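2019-06-16

Second day in a row I got home after dark and ate cereal standing up. I wanted to get all this down before I sleep on it and start remembering it the way I'd like it to have gone.

So, the arm dropped again. Same job, same kind of computer, almost the same spot. We've been at the Ralville building for weeks now trying to get the teardown cell to do a full desktop tower by itself, and the easy parts really are easy (I could watch it lift memory sticks out all day, it's weirdly soothing). Then it gets to anything low down in the case and I start chewing my pen.

The morning was great! We ran the Nasena program from the top with the new settings, and the first towers went through with nothing worse than one fumbled cable. Hicham El-Sayed had the log open on his laptop and kept reading numbers out loud like a sports announcer. I told him to stop because he'd jinx it. He did not stop.

Right before lunch I put another Dell on the mat, side panel off, and sent the arm to its waiting point above the board. It's supposed to hang there while the software works out where everything is, then move over and come straight down. It hung there. The software worked everything out. Then instead of moving over it just sagged - not a crash, more like somebody's arm getting tired when they're holding up a curtain rod. I hit the stop. By the time the brake caught, one fingertip was leaning on the metal frame of the CPU socket and I'd said a word my mother would not have liked.

It had come down 24.4 millimeters, which the log writes as 244 because whoever set it up likes tenths. The gap I'd left was 30, or 300 in log language, measured to the top edge of the graphics card. The socket frame sits a little higher than I'd figured with its lever, so there went my margin. The socket frame got a scratch. The pins look okay to me under the magnifier, but I'm not going to swear to it, and I wrote the board down as damaged.

What bothers me more is that my left hand had been in there maybe a minute before. I'd been tucking those orange and red cables back over by the drive so they wouldn't snag. I had the arm on hold, not powered down, and I know perfectly well those are two different things. I've given the talk about it to new people! I've pointed at the sign! And I reached in anyway since it was nearly lunch and the cables were right there.

Hicham didn't say much about it, which was worse than if he had. He just walked over and turned the key and put it in his shirt pocket, and we ate our sandwiches. 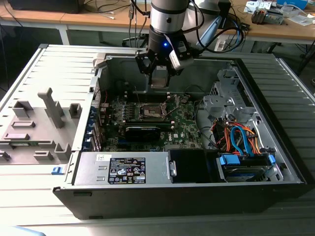 After lunch

We left the tower where it was and went looking for the cause. My first guess was the brake, the way it's always my first guess. We tested it four times with the arm loaded and it held fine every time. Then Hicham noticed that the tool weight in the settings was 624 grams. That was right back when it was only the gripper. The camera went on after that, with its bracket and a longer cable, and it adds 158. I did that swap myself and I remember thinking "update the weight" while I was tightening the last screw, and then the phone rang or something and that was the end of the thought.

So the arm has been holding up a heavier hand than it believed it had. Most of the time it gets away with it. But when it switches into the soft mode, the one where it's supposed to give a little if it touches something, it balances itself using that number and nothing else. Wrong number, slow sag. Hicham thinks the first drop was the same thing, and I'd blamed that one on a loose cable and even wrote it up that way. I have to go fix that report.

We put in 782, sent it back up over an empty mat and switched to soft mode. It stayed put. I stood there with my arms folded for a good ten minutes waiting for it to embarrass me. I'd like to feel better about it than I do, but the bad number also worked fine for most of a month.

Still to do

Call Etomitz about whether the controller can refuse to go soft when the weight doesn't match what the joints feel. The guy there, Lie, said something like that was coming in August, but I don't want to wait for it.

Move the waiting point up and off to the side, so it isn't over the board at all.

Tell the others about my hand. I wrote the whole report this evening and left that part out, then put it in, then took it out again. It's back in now. I sent it before I could fiddle with it any more.

My shoulders are killing me and there's no milk left for the morning.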